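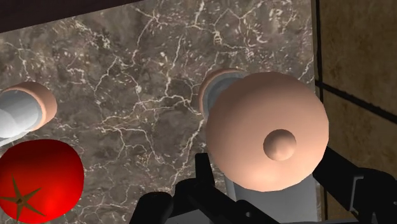

Subject: Re: Vuralham open day, worth the drive?
List: Ulness Robotics and Automation

I went down for the afternoon session, so I can answer most of this.

Yes, it was worth the drive, with the reservation that if you were hoping to see a real arm you'd have been disappointed. The arm demo was all in simulation. They had it running on a big monitor at the end of the workshop, with a second screen beside it for the camera view near the gripper. The kitchen is rendered: stone counter, tiled walls, and a set of ordinary objects put out on the bench. The task they ran most of the afternoon was picking up a tall shaker with a rounded cap and setting it down somewhere else on the same counter.

To your question about whether it was scripted. No, a person was driving it. The operator sat to one side with a hand controller and the arm followed. Each run is saved, good or bad, and they said the tally stood at 535 when the doors opened. The plan is to train on those later in the year. Nothing trained was shown, and they were upfront about that when somebody asked.

The shaker is a harder thing to grip than I'd assumed. The body is waisted and the cap is wide and round, so if you come in high the fingers are working on a curve, and from the close camera the cap hides most of what's underneath it. The operator told us she mostly ignores the close view until the last few centimetres and steers off the wider one.

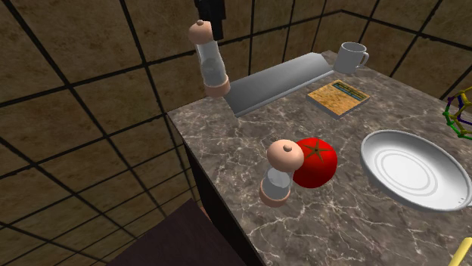 The other complaint from the operator's chair was clutter. There are two shakers of the same design in that kitchen and they get mixed up when the instruction only says "the shaker". Having the tomato right up against one of them doesn't help either, as the fingers need somewhere to go. A fellow near me asked why they didn't clear the bench and start simple. The reply was that they did that last winter and what they learned from it was no use once anything else was put back.

I had a turn, since they were letting visitors on in five-minute slots. I knocked the shaker over twice and got it up off the counter once, then ran out of time. Depth is the problem. On a flat screen I kept thinking I was beside the thing when I was well short of it. The kids in the queue ahead of me were a lot better at it.

Practical bits you asked about:

The workshop is at 1792 Pridwood Road, round the back. The front gate is the one the GPS sends you to and it's locked. The 455 bus stops across the road but only hourly on a Sunday. Parking is on the grass. They had 78 through before lunch according to the sign-in sheet, and it was quieter after two. Sausages were gone by one.

The Baxter conveyor stand was packed up by the time I got to it, so I can't help with your question about the sorter. If someone from the morning session saw it running, please post.

They'd like to do another one in September. I asked whether our group could book the controller for an hour and was told to email, so I'll do that this week and report back.

Cheers,
Ulness list moderator

----- Original message -----
To: Ulness Robotics and Automation
Subject: Vuralham open day, worth the drive?

Hi all,

Did anyone get to the open day at Vuralham? I was rostered on and missed it. It's a fair hike from my end and I'm trying to work out if I should make the effort for the next one.

Mainly I'd like to know whether the arm demo was live or a canned routine, and whether they let you have a go. Also keen to hear how the Baxter sorter went, because the last one I saw jammed on anything with a label. And is there parking, or is it better to get the bus?

Thanks in advance.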